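Agathe Maillard
3. November

Endlich, endlich: Der Bohrkern aus Ploltstead liegt bei uns im Institut! Seit Oktober warte ich darauf wie ein Kind auf die Bescherung. Ich erzähl mal ein bisschen, was drinsteckt. (1/6)

Gebohrt wurde am alten Seegrund, ein Stück hinter der Kiesgrube. Bei 804 cm war Schluss, darunter kommt nur noch Geschiebemergel. Oben Torf, dann Mudde, ganz unten ein helles, fein gebändertes Paket, bei dem mir das Herz aufgegangen ist. (2/6)
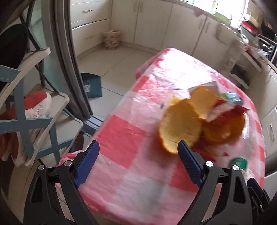
Dieses gebänderte Paket ist nämlich spätglazial, da lege ich mich jetzt fest. Die ersten Präparate sind voll mit Beifuß und Zwergbirke, dazu ein paar Sanddornkörner (die erkenne ich inzwischen im Schlaf). Gezählt habe ich bisher 3.334 Pollen aus sechs Proben. Mein Nacken lässt grüßen. (3/6)

Am meisten freue ich mich über die Hasel. Der Anstieg ist im Diagramm so steil, dass ich erst an eine Verwechslung der Röhrchen geglaubt habe. Also alles nochmal aufbereitet, neue Probe, neuer Objektträger – gleiche Kurve! In Uvport sieht sie viel flacher aus, und das sind nur ein paar Täler weiter. (4/6)

Was noch fehlt: Datierungen. Für Radiokarbon brauche ich Landpflanzenreste, also siebe ich gerade Mudde und freue mich über jede Birkenfrucht. Falls jemand Erfahrung mit sehr kleinen Probenmengen hat, schreibt mir bitte, ich bin für jeden Tipp dankbar. (5/6)

Die Zähldaten trage ich nach und nach in Culia ein, dann könnt ihr selbst darin stöbern. Als Nächstes ist der Abschnitt mit der Ulme dran, und da habe ich schon beim Durchblättern der Präparate etwas gesehen, das mich ganz hibbelig macht. Mehr dazu, sobald die Zählung steht! (6/6)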